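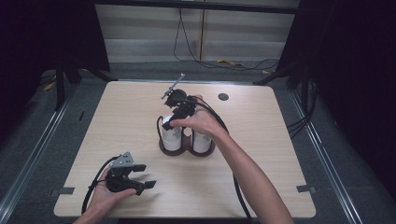 Kevin Hegarty wrote in to ask how a six-person cabinet shop is supposed to find time for innovation training when there are orders to get out the door. His crew did a two-day course in February, filled a wall with sticky notes, and went back to doing everything the way they did before.

Most small workshops will know the feeling. The tips below come from shops that kept it going after the course was over.

Pick one problem before the training starts
Write it in a single sentence and tape it up by the time clock. "Glue-ups wait too long for clamps" is a good one. "Improve the workflow" is too wide and the group will spend the morning arguing over what it means.

Ask people who don't buy from you
Regular customers will tell you to do the same thing, cheaper. Call a few people who asked for a quote and went elsewhere, or who fixed their old piece themselves. At Dallow they did this by phone over one week and learned that buyers were put off by the wait for a drawing. Price hardly came up.

Drop something
Every new idea adds work. Before the group votes one in, have them name a job, a form or a finish option that can go. Heinonen stopped offering two stain colors that hardly ever sold and used the shelf for test pieces.

Keep the test small
Set a limit on money and on time. $235 and two weeks is enough to try out most bench-level ideas – a new jig, a different cutting order, a sample box for the front counter. If it needs $2,000, it isn't a test yet. Cut it down until it fits.

Use scrap for the first version
Cardboard, offcuts and hot glue are fine. People criticize a rough model more freely than a finished one, and that is what you want at this stage.

Let the newest person talk first
Once the owner has spoken, the rest tend to agree. Go around the bench from least time in the shop to most. Bohdana Hordiienko runs her sessions at Prinen this way and has everyone write their idea down before anyone speaks.

Put it on the calendar
Forty minutes, same day every other week, machines off. Friday afternoons don't work well. Right after the first break is better. If a rush order comes in, move the session to the next morning and tell everyone when it is.

Write down what failed
A spiral notebook on a nail will do. Put the date, what you tried, what it cost and why you stopped. Old failures are worth reading again when you change suppliers or buy a new saw.

What to keep in the session box
Thick markers, masking tape, index cards, a tape measure, a kitchen timer and the notebook. Leave the laptop in the office.

If you bring in an outside trainer, ask for half a day on your own floor with your own parts – and ask what they will want to see when they come back. A trainer who has no plan to come back should be charging less.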